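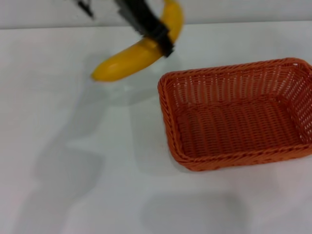 Several residents of Stelside have written to ask why the weekly food waste round was changed without a longer period of notice, and one of them added that the new caddies are too small for a family of five. The Council accepts the first point. Letters were sent to 674 households, but those on Clerkitz Road and the lanes behind it received theirs only after the first collection under the new timetable had taken place.

Food waste is now collected every week, on the same morning as garden waste. Caddies should be at the kerb by 7 am with the handle locked forward. Fruit and vegetable peelings, bread, cooked leftovers, tea bags and plate scrapings are all accepted, as are meat and fish bones. Liquids, cooking oil and packaging of any kind are not, and stickers should be taken off fruit skins before they go in.

Households of five or more may apply for a second caddy free of charge. The Council holds a stock of 90 at the Ibarra Street depot and a further 100 have been ordered for delivery in August. Requests will be met in the order in which they are received. Residents in flats with a shared bin store should apply through their managing agent.

Liners may be used but are not required. A roll of 16 is supplied with each new caddy, and further rolls can be collected from the library during opening hours. Newspaper is also suitable – carrier bags are not, even those marked as degradable.

Collections are carried out on the Council's behalf by Luvo, whose crews have been asked to return empty caddies to the boundary of the property from which they were taken. Missed collections should be reported to the Council by the end of the following working day.

Waste and Recycling Service, 9 Jun 2021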